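Pesquisar no site: digite o termo Buscar

Kit de garra Vandden: notas para a apresentação
24 de maio de 2020

Imprimir | Enviar por e-mail

Abertura. Dizer logo o que está em avaliação: a garra de dois dedos da Vandden, a câmera de punho e o pacote de simulação da Belard. O kit sai por assinatura e a Stasano cuida do suporte. Nossa avaliação começou em fevereiro.

Lembrar que a sala tem gente de compras. Explicar o preço antes da parte técnica. A licença cobre 3 postos; o quarto paga à parte. Não entrar em desconto, a Tannous ainda não respondeu.

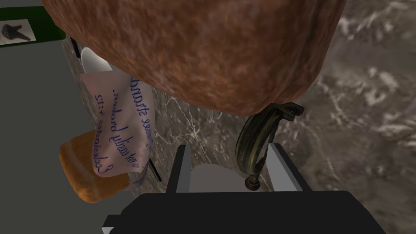
O pacote de simulação é o que mais pesou na nossa nota. Rodamos 472 tentativas de preensão sem tocar no equipamento, e a instalação levou dois dias. Falar devagar aqui, é onde costumam surgir perguntas. Apontar a alça de bronze escuro junto ao dedo direito: peça curva e de aspecto envelhecido, com um objeto grande e marrom-avermelhado logo acima dos dedos abertos. É o tipo de arranjo que pedimos à Belard, porque no nosso estoque quase nada fica isolado. Citar também o papel com texto manuscrito em azul e o mármore com veios. Textura variada no fundo foi exigência nossa no contrato.

Pontos fracos. O manual só existe em inglês. A troca dos dedos pede ferramenta própria, que não vem na caixa. O programa trava quando se carregam mais de 100 modelos de uma vez; a Stasano reconheceu o defeito e não deu prazo.

Se perguntarem por ventosa: a Vandden vende, não testamos.

Recomendação: contratar um posto, manter a simulação e rever a licença na renovação. Deixar a tabela de custos na tela durante as perguntas. Cópias impressas na mesa da entrada.

Imprimir | Enviar por e-mail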